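Visit report: Tokarz open day, Stukau

Print this page | E-mail this page

Tokarz opened its Stukau works to visitors in July, morning and afternoon. I took the morning tour, which ran in groups of 16 and covered the wood shop, assembly, the test room and the repair bench. The firm makes furniture for preschools: benches, low shelving, coat racks and the Muline play kitchen. I went for the kitchen. Our own has had six years of hard use and we have to decide whether to repair or replace it.

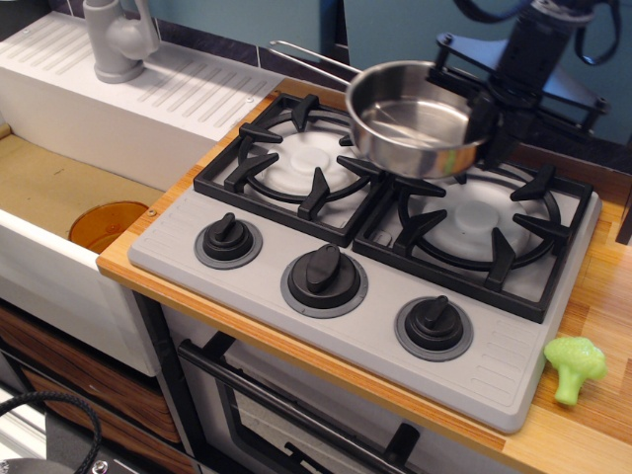
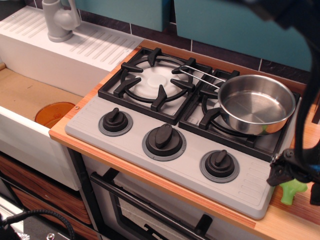 Muline play kitchen: stovetop with its two burners, sink to the left, and the small steel saucepan.

The tour started in the wood shop. Countertops are cut, drilled and sanded there before anything else is fitted. The openings for the stovetop and the sink are cut in one setup, so the distance between them doesn't vary from unit to unit. Edges get a small radius, then two passes with fine paper, then finish. I ran a hand along a stack waiting for the finish and found no rough spots. The corners are rounded more than on our older unit. According to the guide this change was made after schools asked for it, and it applies to everything the firm now ships.

Dust extraction was running at each machine. It was loud, and the guide's remarks on finish and drying time were lost on those of us at the back. The information sheet says the finish is water-based and that a countertop can be sanded and refinished on site. It doesn't say which product to use. I asked later and was told to write to the Bonovau office for the data sheet.

Assembly is in hall 2. A kitchen goes together in a fixed order: base, countertop, sink, stovetop, faucet, then the loose parts. Each station has its screws in one open bin and its drivers on a hook at shoulder height. The works builds 70 kitchens in a normal month. One person carries a kitchen through from base to loose parts, which takes 40 minutes, and signs a card that stays taped inside the cupboard.

Notes on the parts follow, in the order I looked at them.

Stovetop. A gray plastic panel set into the countertop, with molded ribs at the left edge and again at the lower right corner. The ribs are there for looks. They will also collect modeling dough and sand, as ours do, and a toothbrush remains the only tool that gets it out. The panel is replaceable as one piece.

Burners. Two, side by side at the back. Each has a white cap with a black grate over it, a square with a ring inside and four prongs pointing to the center. This is a better arrangement than a printed burner. A pan set down on a grate makes a sound and has a place to be, and the children can see whether it's centered. The grates are good and dark against the gray, and the white caps show up well underneath. The prongs on our old unit are thinner and one of them is broken.

Knobs. Three black knobs along the front, each with a raised grip across the top and a gray ring at the base. Three knobs for two burners will raise the question of what the third one does. At our place the third has been a timer, a radio and the light switch. The knobs turn freely with a soft stop at each end. I turned all of them repeatedly on a finished unit and found one slightly stiffer than the others. The assembler adjusted it on the spot with a short driver.

Sink. White, to the left of the stovetop, with a ribbed drainboard behind the basin. Small screw heads are visible on the drainboard. I would prefer them covered, but they do mean the part can be removed from above without turning the whole kitchen on its side. On our unit the same job takes two adults and an empty floor. The sink is not plumbed and the sheet states that it is not meant to hold water. Any preschool teacher can say how long that will be respected.

Faucet. Light gray plastic, curved spout, lever handle. It stands at the back corner of the drainboard. I would expect this to be the first part to fail, given how it gets used as a handhold. The repair bench confirmed that faucets make up most of what comes back.

Saucepan. Small, stainless steel, with a long looped wire handle. It's shiny and will scratch, and I see no harm in that. The handle is long in proportion to the pan. With the pan on the right burner and the handle turned left, it lies over the left grate, so two pans on the stove at once takes some planning. Handles turned toward the front would stick out over the edge of the counter, and we teach ours to turn them in anyway. A shorter handle is not offered.

The test room came next. Pans are put down and picked up on finished kitchens over and over, and the grates and panel are then checked for wear marks. A chart on the wall lists which unit is on test and when it was last inspected. I had hoped to see figures for wear on the knobs and was told that they're kept in Bonovau with the rest of the design records. The guide was willing to show the rejected parts, which were more useful to me: a panel with a hairline crack at a knob opening, a countertop with the sink opening cut a little wide, and a box of faucets with marks in the plastic where the spout meets the base.

We spent longest at the repair bench, at my group's request. Tokarz takes back its own kitchens for repair but not other makes, so our present unit is not eligible. Customers can also order parts and fit them themselves. The parts list covers the stovetop panel, grates, burner caps, knobs, sink, drainboard, faucet and pan, each sold singly. For a school this matters more than the purchase price - a kitchen with one knob missing is still a kitchen for a week or two, and after that someone has pulled off the second.

Questions from other visitors were mostly about cleaning. The answer given was a damp cloth and ordinary dish soap for the plastic and the pan, and a well-wrung cloth for the wood. The grates lift off and can be washed in a basin. One visitor asked about the dishwasher. The firm doesn't recommend it and doesn't forbid it.

Some shortcomings. Only one counter height is made, and it suits our older group better than the younger one. The set comes with a single pan and no lid, and extra utensils are sold through a separate catalog. The information sheet has no exploded drawing. Parking at the works is limited, and the last stretch from the Stukau bus stop has no sidewalk, which should be considered by anyone thinking of bringing children. Coffee was served in the canteen.

For our purposes I would recommend one Muline kitchen for the older group's room, ordered with a spare faucet and a spare set of knobs. Our present unit could then go to the younger group with its legs cut down and the damaged grate taken off. I've asked Bonovau for a quotation and for the finish data sheet. The delivery time given on the tour was six weeks, longer in late summer. The sample countertop offcut I was allowed to take is in the staff room, on top of the paper cutter.

Related items
- Low shelving compared: three suppliers
- Repairing a play workbench
- Sand and water tables: notes on drainage
- Visit report: Bonovau furniture fair
- Parts lists, and why to keep them

Contact | Copyright, all rights reserved | Back to top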